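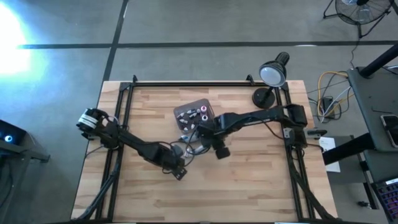 Storkent asked why the two arms still share one planner lock, and whether we couldn't just let each arm plan for itself and sort out conflicts afterward. Short answer no, long answer took up most of item 1.

Software sync, June
Minutes, typed during the meeting, corrections to the list please
Present: control, perception, planning, tooling. Storkent on the call. Ciltley on the call from item 3 on.
Started 10 past because the call link was the old one.

1. Planner lock

Lock is held for the whole plan + execute of whichever arm asked first. Safe but slow. Other arm sits there. Storkent's point is that most picks are nowhere near each other, so why pay for it every time.

Planning: tried separate plans on the branch last month. Fine on opposite sides of the table. In the middle, where both grippers want to be, each arm plans against a stale pose of the other and one of them stops on the safety check. Then the retry does the same thing. Got into a loop twice, had to kill the node by hand.

Proposal: keep the lock but only for a middle zone. Outside the zone, plan freely. Inside, ask for the zone, get it or wait. Zone as a box in table coordinates, set in config, NOT hard coded like last time.

Storkent ok with that if the wait time gets logged. Control wants the zone released when the wrist leaves, not when the trajectory ends. Some back and forth. Agreed on wrist, with a margin. Margin value not agreed, planning to suggest one.

Question about cables. Wires at the wrist are not in the collision model and nobody wants to model them properly. Padding on the wrist link stays as is for now.

2. Control loop

Loop runs at 200 Hz, both arms, and holds up until somebody starts the recorder on the same machine. Then late cycles. Tooling says it's the disk flush, control says it's the recorder grabbing the same cores. Probably both. Pin the recorder to its own cores first, look at flush after.

Late cycle counter is in the status message now but the dashboard doesn't show it. Should be red when it goes up. Tooling to do it, small job.

Also: gripper commands go out on a different topic from the joint commands and can arrive a cycle early. Seen as a gripper closing before the arm is down. Fix is to put the gripper target in the same message. Breaks old recordings unless there is a converter. Converter needed anyway (see 4).

3. Perception

Ciltley joined. Small bottles lying down are the weak spot. Standing up they are fine, the cap gives a good round top for the detector. On their side the pose flips, cap end and bottom end swap between one detection and the next, and the planner gets a grasp turned the wrong way round. Two bottles side by side is worse, they merge into one long thing.

Ciltley suggested keeping a short history and not accepting a flip unless it holds. Perception has this half done, window is 16 detections, feels long but the shorter ones still let flips through. Needs to reset when the object gets touched, otherwise it holds on to an old pose during the pick.

Reflections off the tabletop. Depth drops out in the bright patch and the segmenter fills it with whatever. Agreed to mask invalid depth before segmentation instead of after. Should have been like that from the start tbh.

Moving arm in view: the self filter uses joint states without correcting for camera delay, so during fast moves bits of the arm come through as obstacles.

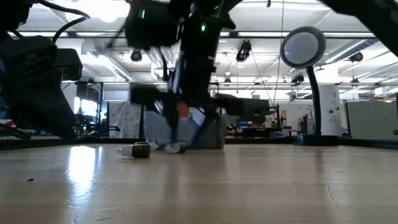
Fix for that is to interpolate joint states to the image timestamp. Code for it exists in Girnutard already, just not called from the filter. Perception to wire it in. Until then, detections taken while joint speed is over the limit get dropped, and we plan on the last good one. Planning fine with it, but wants a flag in the message so it knows the pose is old.

Ciltley asked if the lamp could go into the static scene too. Yes, as a plain cylinder with plenty of room. Has to be an editable entry, it's a lamp, people move it.

4. Tooling / Girnutard

Release is stuck on the message change from item 2. Plan is now: one release with new message, zone lock, delay fix. Then stop adding things to it.

Converter for old recordings: written for one arm, needs the second. Batch size 32 by default, memory blows up on the long ones. Make it an option. Recordings stay readable in the old viewer after convertion, checked on a few, not all.

Replay tool still ignores the time offset between the two arms. Replay looks synced when it wasn't. Bad for debugging exactly the stuff in item 1. Moved up to high.

Gallardo sent over the updated calibration package. Installs ok, but it writes the transform the other way around from the old one. Don't use it on the rig yet. Someone ran it on a copy of the config and everything was mirrored. Ask Gallardo whether it's a setting.

5. Actions

Planning: zone lock on a branch, box in config, suggest margin
Planning: log wait time for the zone, send Storkent a sample
Control: gripper target into the joint message
Control: pin recorder to own cores, rerun with both arms
Perception: mask depth before segmentation
Perception: pose history w/ reset on touch
Perception: interpolated joint states in self filter, stale flag
Tooling: late cycles on dashboard
Tooling: converter second arm, batch option
Tooling: replay offset
Tooling: mail Gallardo re transform direction

6. AOB

Config folder has three files all called default. Clean up. No owner yet.
Ciltley would like the detector logs in one file per run, fine, tooling will look after the release.
Retry limit on failed plans: skipped, no time, first item next meeting.

Closed 11:40. Same call link next time, the new one.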